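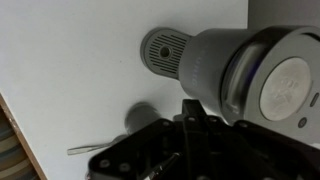

Stodside Small Appliance Plug Readings

By Nathalie Cloutier and Bok-nam Koo
November 4, 2019

Summary

Electricity use of small kitchen appliances, measured at the wall outlet in homes and shared office kitchens. Each record is one appliance over one monitoring period. The release has 2,264 records in a single CSV file, plus a short file of site notes. It replaces the draft shared in March, which had a unit error in the standby column and should be deleted.

Files

readings.csv – one row per appliance per period
sites.csv – one row per site, with kitchen type and heating fuel
codes.txt – appliance codes and their meanings
CHANGES.txt – edits made after the March draft

Files are UTF-8 with Unix line endings. Fields are separated by commas and decimals use a point. Empty cells mean the value was not recorded. A zero is a real zero.

Columns in readings.csv

record_id: integer, unique, not reused between releases
site_id: matches sites.csv
appliance: three-letter code, see codes.txt
period_hours: length of the monitoring period
energy_wh: total energy over the period, in watt-hours
peak_w: highest one-minute average, in watts
standby_w: median draw while plugged in and idle, in watts
meter: G for Gidis, D for Dukley
flag: see Quality flags

Collection

Two plug meters were used. The Gidis logs every minute and keeps its own clock. The Dukley logs on change and was resampled to one minute before any column was computed. Both were checked against a 200 W resistive load at the start and end of each site visit. Visits where the two checks disagreed by more than two percent were dropped.

Site contacts were asked to use appliances as they normally would and to leave the meter in place. They were not asked to keep a diary, so the file cannot say how many cups, slices or meals a given reading stands for.

Coffee makers

Code CFP covers single-serve pod brewers and code CFD covers drip machines with a hot plate. The two should not be pooled. A pod brewer draws hard for a short time while heating, then either holds a warm tank or shuts off, depending on the model and its settings. A drip machine spreads the same sort of load over a longer brew and then runs the plate.

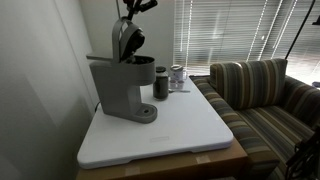
The auto-off setting was noted at the visit and stored in sites.csv under cfp_autooff. Where it is blank, standby_w for CFP rows may mix two states and the median is a poor guide. Grinders have their own code, GRN, even when they share an outlet strip with the brewer. Kettles are KET and include stovetop-shaped electric models.

Quality flags

0 – no known problem
1 – gap in the log longer than ten minutes, filled with the idle value
2 – meter moved to another appliance during the period, row cut at the move
3 – peak_w below 400 for an appliance rated above 600, probably a loose plug

Rows with flag 3 are kept in the file but were left out of our own averages.

Known limits

Sites were recruited through the Bright newsletter and are not a random sample. Office kitchens are over-represented. Toaster ovens and microwaves built into cabinets could not be metered and are missing. Clock drift on the Dukley was corrected with a straight line between checks – times in the middle of long periods may be off by a minute or two.

Use

Free for any use with credit to the authors. Please cite the release date, as record values may change when errors are fixed. Do not try to match site_id to an address.

Contact: Stodside data desk | © 2019 Stodside | Back to top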